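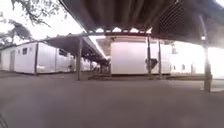

Courtyard and canopy roof, white buildings at the back.

Ticket 2075
Product: Prorov Mailing Lists
Subject: One person always missing after import, and some names come out scrambled
Opened by: Ainhoa Barroso
Handled by: Tuncay Kocabaş
Status: Solved

Ainhoa Barroso wrote, 9:12 am

Good morning, and thank you in advance for your patience with me! I look after the mailing list at our evening language school, and every October I move all the new sign-ups from our spreadsheet into Prorov so that people get the welcome letter and the class calendar. I did it the same way last year without any trouble, or at least none that I noticed.

My spreadsheet has 300 people in it. I have checked this more times than I would like to admit. When the import finishes, Prorov cheerfully tells me "299 contacts added, 0 errors." I deleted the list, started over, and got the same number. Then I tried it on a colleague's computer (his name is Iker Llorente and he is much better at this kind of thing than I am) and we got 299 there too.

The second problem may or may not be connected. A few names arrive with odd little symbols in them. Our own Spanish names with accents are the ones that suffer, and I would hate for somebody's very first letter from us to spell their name wrong.

The welcome letter should go out this evening if at all possible.

Tuncay Kocabaş replied, 9:40 am

Hello Ainhoa, thanks for writing such a clear message -- it really does save time at this end. Nothing you've described sounds alarming, and your spreadsheet is probably fine.

Could you tell me which program you saved the file from, and what you picked in the "Save as" box? Also, when you see the preview page in Prorov, is there a check mark next to "My file has a heading row"? And please look up the very first person in your spreadsheet and see if they made it into the list.

There's no need to send me the file itself. It has people's home addresses in it and I can manage without them.

Ainhoa Barroso wrote, 10:05 am

Oh, you are good. The first person is Bouchra Tawfik and she is the one who's missing! I had been scrolling to the bottom looking for somebody who fell off the end.

The box is checked. I never touched it, it was like that when I got there. My spreadsheet has no headings this year, it starts straight away with Bouchra. Last year I think Iker made the file for me and he always puts headings on everything.

I saved it from Manard, using the choice that just says "CSV." There is another one under it with a longer name that I have always been a little afraid of.

Tuncay Kocabaş replied, 10:31 am

That explains both of them. With the box checked, Prorov treats your first line as a set of labels and skips it, so poor Bouchra was being read as a column title. The box is checked to begin with on every new import, and I've passed along a note suggesting the preview page make that easier to spot.

As for the accents, the longer choice you've been avoiding is the one you want. It should say "CSV UTF-8." The short one uses an older way of storing letters that Prorov doesn't always guess correctly.

So, in order:

1. Open your spreadsheet and save a fresh copy as CSV UTF-8. Give it a new name so the two don't get mixed up.
2. In Prorov, delete the list you imported this morning. Leave last year's alone.
3. Start a new import with the fresh copy and uncheck "My file has a heading row."
4. On the preview page, check that Bouchra is on line one and scroll until you find a name with an accent.
5. Press Import.
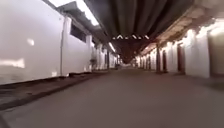

Will people who unsubscribed last year start getting letters again after a new import?
Unsubscribed addresses stay blocked even if they appear in the new file, and they only come back when the person signs up again through your form.

Ainhoa Barroso wrote, 11:18 am

It says 300! I let out such a cheer that the teacher next door came to see what was going on. Bouchra is there at the top where she belongs, and the four names that were scrambled have all their accents back, including Severino Paredes, who had been turned into something that looked like a password.

I've written the steps on a card and taped it inside my desk drawer for next October. Please feel free to close this, and thank you so much for being kind about it.

Tuncay Kocabaş replied, 11:26 am

Lovely news, thank you for letting me know! I'm marking this one solved. If anything looks off once the letter has gone out, just reply here within four weeks and the ticket will open again by itself.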